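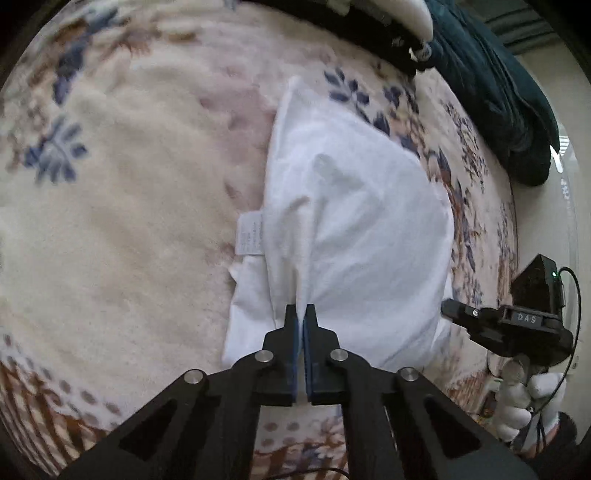
Jolien Meijer

Home | Projects | Reports | Staff | Contact
Print this page | E-mail this page

Folding on a Soft Surface: Project Report

Most household guides tell you to fold linen on a table. Plenty of people use the floor or the bed anyway. My project asked if the surface matters, and I went in doubting that it did. I still have doubts, mostly about my own method.

I folded white cotton pieces on a hard desk and again on a plush rug, 22 folds on each. A fold passed if the two long edges lined up within 2 centimeters. I used the steps in the Firkby home care booklet, which promises "crisp results on any flat surface." The booklet does not say what it means by flat, and a deep pile is a generous reading of the word.

On the desk, 19 folds passed. On the rug, 14 did. That looks like a finding until you ask who was holding the ruler. I was, and I knew which surface I was working on. I also did all the desk folds first, so by the time I got to the rug I was tired of it.

Some trouble on the rug was easy to see. A center fold can run straight down the cloth while a lower corner flops over into a loose flap. Small puckers stay along the crease, and the care label sticks out at the side where a neat edge ought to be. I can't say the pile caused any of this. White cloth on a cream rug is also hard to line up by eye, and the flowers in the pattern are no help as a guide. A plain dark rug might have done better.

My adviser, Bernadette Nguyen-Tran, suggested I weigh down one edge and try again. I did this for six folds and all six passed, but six is too few to lean on.

I would not tell anyone to move their laundry to a table on the strength of these numbers. Someone else should repeat the test in mixed order, with a second person measuring.

Last updated: January 13, 2021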